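Gondness Community Hall - Room and Play Area Walk-through
Checklist with comments
Date of walk-through: 21 September 2018
Areas covered: entry, main room, kids corner, kitchen, toilets, storeroom, outside
Key: OK / FIX / WATCH / N/A

Done between the morning playgroup and the afternoon hire so a bit rushed. Anything marked FIX needs doing before the next hire. WATCH means look again next time.

1. ENTRY AND PATHS

1.1 Front path clear, no trip edges - FIX
Tree root has lifted the paver next to the bike rack again. Ground it down in February, it's back. Spray painted the edge yellow for now. Wants lifting and relaying properly.

1.2 Ramp and handrail - OK
Rail solid. Grip strip on the ramp peeling at the bottom corner, pressed it back down.

1.3 Front door closer - WATCH
Still slams with the back door open. Slow adjust screw is wound right in already. May need a new closer. Finger guard on hinge side in place and not split.

1.4 Exit sign and emergency light - OK
Test button held, both stayed lit.

1.5 Pram parking not blocking exit - FIX
Three prams across the side exit when I got there. Moved. The laminated sign has gone missing, new one needed and higher up this time.

2. MAIN ROOM

2.1 Floor - OK
Swept, no splinters. Mop bucket left out in the corner, put away.

2.2 Chairs and trestles stacked to limit - FIX
Stack nearest the stage too high and leaning. Took it down to the line on the wall. Hirers need reminding, it's in the hire sheet but they don't read it.

2.3 Power points, covers fitted - FIX
2 covers missing on stage side. Spares in the kitchen second drawer, put one in, couldn't find another.

2.4 Blind cords tied up on cleats - OK
All up. Cleat on the middle window a bit loose, nipped up the screw.

2.5 Heaters, guards on, nothing stored in front - OK
Guards all on. Not run today.

2.6 Fire extinguisher, tag current, pin and seal - OK
Tag stamped. Unit 1048, bracket tight. Someone had hung a coat on it.

2.7 Fire blanket - see kitchen

3. KIDS CORNER

3.1 Soft toys: seams, eyes, loose threads, labels - OK with comments
Pulled every seam and tugged every eye and nose, the way the Rutkowska sheet says to. One rabbit with a split under the arm, stuffing coming out. Binned. Don't sew and return, the last one we did that with came open again in a fortnight. Ribbons and bows longer than a hand width get cut off. Anything with a long mane or tail, give it a proper tug in a few places, hair comes out in clumps on the cheap ones.
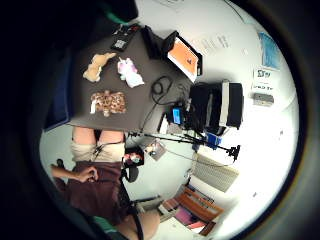 3.1 Soft toys on the grey table: tan and beige one, white one with pink and lavender, spotted one.

3.2 Soft toys: washing - WATCH
Log has no entry for this month. Either not washed or not written down. Warm wash in a pillowcase, dry right through before they go back in the tub. Damp ones go musty and then the whole tub smells.

3.3 Battery compartments, remotes and noisy toys - FIX
Every battery door must need a screwdriver to open or have a taped lid. Toy phone has lost its screw, taken out of the tub. Button batteries are the big one. If you can't tell what's in it, take it out. Remotes for the room gear are to live on the high shelf, never where little ones can reach, even with the back on tight.

3.4 Hard toys: cracks, sharp edges, small parts - FIX
Cracked tipper on the big truck, thrown out. Rest of the truck is fine to keep. Small parts tube is on a string inside the cupboard door, please use it and put it back. 11 beads found under the mat, no idea what off. Check the threading set when it comes back from loan.

3.5 Mats - WATCH
Corner of the green one curling. Turned it over, lies flat for now.

3.6 Low shelf fixed to wall - OK
Both brackets tight. Basket on top is too heavy for up there, moved to the bottom.

3.7 Toy tubs, no lids that lock - OK
Griten tubs all fine. The old blue trunk still has a heavy lid with no stay. Not to be used for toys, have written this before. Shifted it to the storeroom.

4. KITCHEN

4.1 Child gate - FIX
Latch doesn't catch unless you lift it. Bolt has worn. New latch from the hardware shop in Hakham, take the old one in to match.

4.2 Knives and cleaning products locked up - FIX
Cupboard unlocked, key in it. Dishwasher tablets on the bench. Both sorted. Key goes on the hook above the fridge, nowhere else.

4.3 Hot water tempering - OK
Hand basin comfortable. Urn cord tucked back, not hanging over the edge.

4.4 Fire blanket - OK
On the wall, tabs hanging down, nothing in front of it.

4.5 Fridge temp - WATCH
Sitting a touch high, door had been left ajar. Check again Monday.

5. TOILETS AND CHANGE AREA

5.1 Change table strap - FIX
Buckle cracked. Out of use sign on. Order the strap only, the table itself is sound.

5.2 Nappy bin lid and liner - OK

5.3 Step stool - OK
Rubber feet all there.

5.4 Floor dry, drain clear - FIX
Puddle behind second toilet. Cistern tap weeping. Put a rag down, needs a plumber or at least a new washer.

6. STOREROOM

6.1 Locked when hall in use - FIX
It wasnt. Bolt is stiff so people don't bother. Graphite, not oil.

6.2 Ladder tied back - OK
Strap done up, feet not worn.

6.3 Nothing stacked against switchboard - FIX
Bunting boxes again. Moved. Tape line on floor has worn off and needs redoing.

7. OUTSIDE

7.1 Fence and gate self-closing - OK
Closes from fully open and half open.

7.2 Sandpit covered, raked - WATCH
Cover on but pooling in the middle. Tip the water off before you fold it back or it all goes in the sand.

7.3 Shade sail fixings - OK
Looked from the ground only.

7.4 Spiders, under seats and in the cubby - FIX
Redbacks under the long bench. Sprayed and brushed out, keep kids off it till it's been wiped down. Check inside the cubby window ledge too, they like it there.

FIRST AID KIT
Low on the small bandaids and saline. Ice pack missing from freezer. Everything else in date.

TO BUY
Gate latch, change table strap, power point covers, floor tape, saline, bandaids, graphite, ice pack

Tick off on the copy inside the storeroom door as things get done and put your intials next to it.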